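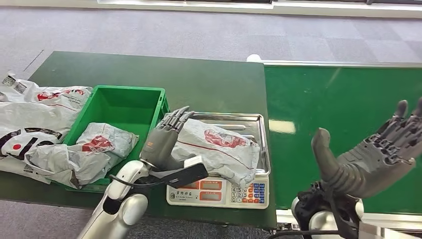 Crate, bags and belt. Parcels take up more room than letters ever did.

History of the Post, Unit 3: Who Pays for the Letter?
Handout prepared by Aniela Cieślak, March 2, 2022

Please read this before class. Last term several people read it during class, and I could tell.

We are used to the sender paying. You buy the stamp, you stick it on, and the person at the other end gets your opinions free of charge. For a long stretch of postal history it usually went the other way. The carrier knocked, named a price, and the person at the door decided whether news from a cousin was worth a day's bread.

You can guess what people did about this. They agreed on codes in advance. A certain squiggle beside the address meant "arrived safely," a misspelled name meant "send money," and the recipient would study the outside with great interest, hand it back, and decline to pay. The post had carried the message all that way for nothing. Keep this in mind when we get to the missed-call trick with telephones, which is the same dodge with better equipment.

Our main case is the Sulgate letter book, a ledger kept by a receiving house in 1802. It lists 129 letters, and 82 of them were paid for at the door. The rest were refused, forwarded, or marked "gone away," a phrase that covered moving house, dying, and hiding behind the curtain. The keeper, a man named Wróbel, had firm views on which was which and wrote them in the margin.

Three things to look for in the extract:

1. Distance. The charge went up by the mile, and also by the sheet. Two sheets cost double. This is why letters of the period are often written across the page, then turned sideways and written across again. If you find them hard to read, so did everybody's aunt.

2. Envelopes, or the lack of them. An envelope counted as another sheet, so most people folded the letter and sealed it with wax. Wrapping was a luxury. Compare anything you have ordered lately.

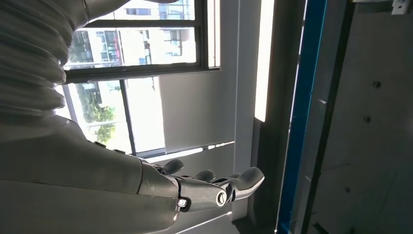
3. Favors. Certain people could send mail free by signing the outside. They were generous with their signatures, especially toward friends, relatives, and people who gave good dinners. Wróbel records one signature in four different handwritings and makes no comment, though he does underline it.

Prepayment fixed a good deal of this. Charge by weight, take the money first, and the carrier no longer has to stand on the step haggling. It also made it possible to send mail to people who didn't want any, and we have all lived with the results. Lorcan Ó Néill's chapter on early printed circulars is good on this point and short, two qualities I would like to see in your essays.

The parcel came later to most public postal systems. Private carriers had the trade and wanted to keep it, and post offices had been built around things that fit through a slot.
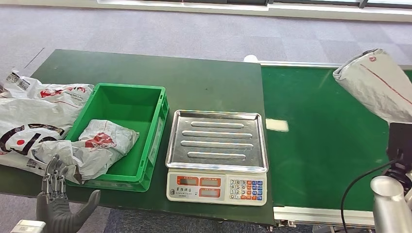
A letter can be sorted by anyone who can read an address and reach a pigeonhole. A parcel has to be stacked, and somebody has to decide what goes on the bottom. Early parcel rules spend page after page on game birds, eggs, and liquids, and it's fair to assume each rule had its own bad afternoon behind it.

For next time: pick one refused letter from the extract and write a page on why it might have been turned away. Use the charge, the distance, and Wróbel's note. "They were poor" is a start but won't fill a page. Anyone who missed the September trip to the archive can borrow the copies from Leta at the department desk, and should bring them back in the order they came.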